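À Mirmont, on apprend aux robots en leur tenant la main

Publié en novembre — Rubrique Vie locale et techniques

Il faut monter deux étages et longer un couloir qui sent encore un peu la peinture pour arriver à l'atelier Clilter, ouvert depuis la rentrée dans l'ancienne école de tissage de Mirmont. On y est accueilli avec du café, des biscuits et une gentillesse qui fait vite oublier que l'on n'a jamais écrit une ligne de code de sa vie. Cela tombe bien, le principe de la maison est justement de s'en passer : pour qu'un bras robotisé sache faire quelque chose, on le lui montre.

La chose peut se faire de deux manières, et les habitués ont chacun leur préférence, qu'ils défendent avec beaucoup de conviction. La première consiste à prendre le bras par le poignet, moteurs relâchés, et à le conduire doucement jusqu'à l'objet, comme on guiderait la main d'un enfant qui apprend à tracer ses lettres. La seconde se pratique à distance, assis devant une petite manette à poignée que tout le monde appelle ici la Sisay, du nom du village où elle a été mise au point. On bouge la main, le bras suit avec un très léger retard, et il faut bien avouer que les premières minutes ont quelque chose d'intimidant !

L'exercice du moment paraît tout simple : prendre un cube et le poser sur un autre. Les visiteurs sourient en l'entendant, puis ils essaient, et ils sourient un peu moins. Si l'on descend trop vite, le cube du dessous glisse. Si l'on ouvre la pince trop tôt, celui du dessus tombe de travers. On découvre alors tout ce que nos doigts font sans nous demander notre avis, et l'on se prend à regarder sa propre main avec un certain respect.

L'équipe a recueilli depuis l'ouverture 164 démonstrations de cet empilement, faites par 59 personnes venues de la ville et des environs. Il y a là des lycéens, des retraités de la filature, une classe entière de couture et même les musiciens de l'harmonie, qui ont paraît-il le geste particulièrement régulier. Chaque passage dure environ 3 minutes, installation comprise, et l'on peut recommencer autant qu'on le souhaite tant que la file d'attente le permet. Les essais maladroits sont gardés eux aussi, dans un dossier à part, car l'équipe aimerait comprendre à quel moment précis les choses se gâtent.

Cette variété de mains est précisément ce que recherche l'atelier. Un programme qui n'aurait observé qu'un seul opérateur, très adroit et toujours assis au même endroit, se trouverait bien embarrassé devant un cube posé quelques centimètres plus loin. Avec des débutants, au contraire, les trajectoires hésitent, se corrigent, reviennent en arrière — et ces petites corrections ont de la valeur, puisqu'elles montrent comment rattraper un geste mal engagé. Plusieurs participants, un peu gênés de leur lenteur, sont repartis tout contents de l'apprendre.

L'idée est venue de Grelska, où un atelier jumeau travaille depuis plus longtemps sur le tri de pièces de vaisselle. Les deux équipes s'échangent leurs enregistrements et se parlent volontiers le matin, avant l'arrivée du public. À Mirmont, on espère passer cet hiver à des tâches plus domestiques : plier un torchon, refermer une boîte, ranger des couverts dans un tiroir. Le torchon suscite déjà bien des discussions, car il ne retombe jamais deux fois de la même façon, et les anciens de la filature ont sur la question des avis très arrêtés.

Les séances ouvertes à tous se tiennent en fin d'après-midi, à partir de 17 heures, par groupes de sept personnes au plus. Elles sont gratuites et ne demandent aucune connaissance particulière. Les enfants sont les bienvenus s'ils sont accompagnés, et un siège réglable permet de prendre la manette sans se hisser sur la pointe des pieds. On s'inscrit à l'accueil de l'atelier, au deuxième étage, ou à la bibliothèque de Mirmont, où un cahier est posé à côté du prêt. Pensez à retirer bagues et bracelets avant de guider le bras à la main, et prévoyez un gilet : le chauffage de l'ancienne école met du temps à monter.
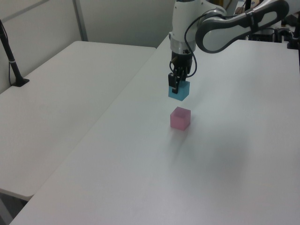
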